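Korkor Sulemana Takes the Long Way Back

14/10/2023

Print this article | E-mail to a friend

Korkor Sulemana had the number one single in two countries when she stopped answering her phone. That was four years ago. The song, "Closar," was played at weddings, in supermarkets and at the end of a soap opera, and she says she grew to dislike it so much that she would leave a store if it came on.

Now she is back with a second album, Brallolau, and a run of small shows that sold out in one morning. The largest room on the tour holds 200 people. Her last tour ended in an arena.

"I wanted to see faces," she says over lunch in her manager's kitchen. "In the big places you see the first row and then you see lights."

The years between the records were quiet ones. Sulemana moved in with her aunt, took a part-time job at a garden center and sold most of her stage clothes. She kept one coat, a long green one made for her by the designer Corina Sima, and wore it to work in the winter.

She did not write anything for the first 18 months. Then her old friend Ama Addo, who had played bass in her first band, came to stay for a weekend and brought a keyboard. They wrote the opening track, "Two Buses," before Addo went home on Sunday night.

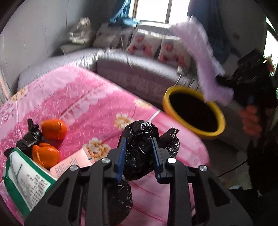
On the table, a pink floral cloth and black plastic bags.

Most of the album was recorded at Szalai, a studio above a tire shop. Work had to stop whenever the compressor was running downstairs. Producer Ximena Farías left the noise in on one song, and Sulemana says listeners have already written to ask what instrument it is.

Farías had never worked with a pop singer before. She came from film music and was used to working alone, with a picture to follow and a deadline she could not move. The first week went badly. They argued over tempo, over the drums and over whether Sulemana should sing the whole record sitting down, which in the end she did.

"She sings lower when she sits," Farías says. "It sounds like someone talking to you. I fought for that one."

The record company, Bedell, had expected something closer to the debut. Sulemana played them nine songs in August and remembers a long silence after the last one. A meeting was called, then a second. In the end the company agreed to release the album as it was, with a smaller budget and no television advertising.

She did get one famous fan out of it. The actress Torunn Dahlgren heard an early copy through Farías and asked to use "Two Buses" in her next film. The two women met for coffee and talked for 90 minutes, mostly about dogs. Sulemana has since been offered a small part as a nurse with three lines. She has said yes, and is nervous about all three.

As for "Closar," she plays it again now, slower and near the middle of the set. At the first show she forgot the second verse and the crowd sang it for her.

The tour continues through the end of the month. Brallolau is out now.

2,162 shares | 90 comments

Print | E-mail

Related stories
Ximena Farías on Writing Music for Silent Scenes
Torunn Dahlgren Signs On for Family Drama
Corina Sima Opens Her Closet
Five Second Albums Worth the Wait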